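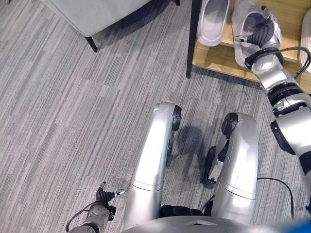

**Figure 3.** Slipper task, Trostdale set, head view. Right gripper on second slipper.

Grasp choice matters more than arm speed in this set. 206 episodes recorded, 80 held out for testing. The policy trained on Kevby data alone went for the toe and lost the slipper in 41 of the held-out runs. With Trostdale data added – 12. Most of the gain comes from taking the slipper at the open heel end, as in Fig. 3, where the left gripper stays open and plays no part. White slippers on a light wooden shelf gave the depth estimate truoble, so we kept them in both splits. Striped carpet too. Left-hand grasps not tested yet, see Section 5 for the Zeman baseline.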